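October, late evening

Second week with the Ondia kit and I am still coming down to the workroom before breakfast just to switch it on. I had it on trial from Dornumell (they let you keep it 18 days before you have to decide) and I told myself I'd be strict about it, with a notebook and a proper list of complaints. The list has three things on it so far and one of them is the color of the box.

Today was hand-to-hand day, or gripper-to-gripper I suppose. I wanted both arms busy with different things at once, which the Erus software does with one long script and a lot of patience from me. The Bhatt fingertips went on last night. They come as an add-on and the screws are tiny, I lost one in the rug and found it with my sock. But what a difference! The old tips let anything flat swing around like a door. I ran the leaf pickup 10 times before lunch and only had to step in on two of them, both times my own fault for putting the thing down too close to the base.

After lunch I got brave and gave the right arm the glue gun. Unplugged, before anyone writes in.

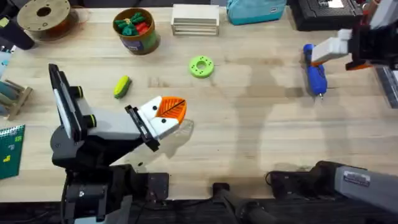

Leaf on the left, glue gun on the right, sponge and green ring still to go.

I stood there grinning at it for far too long. The gun is an awkward shape, all handle and trigger, and I'd expected to fight with the grip force for the rest of the day. I set it to 200 on the slider and went no further. The ring is the one I'm dreading. It lies so flat that the fingers want to close on the tabletop, and the manual is thin there, half a page and a drawing of a mug.

Other notes while I remember them. The cables are a bit short for my table and I'd pay extra for longer ones. Calibration is quick now that I know to let the left arm finish first. Error 1058 came up again just after four, went away when I restarted Erus, and I still don't know what it means. Wrote to Dornumell about it and had an answer before supper, a friendly one, asking for the log. Must send that.

Tomorrow the sponge, both arms, one passing it to the other. Then the ring if I'm in a good mood. I'm pretty sure I'm keeping the kit.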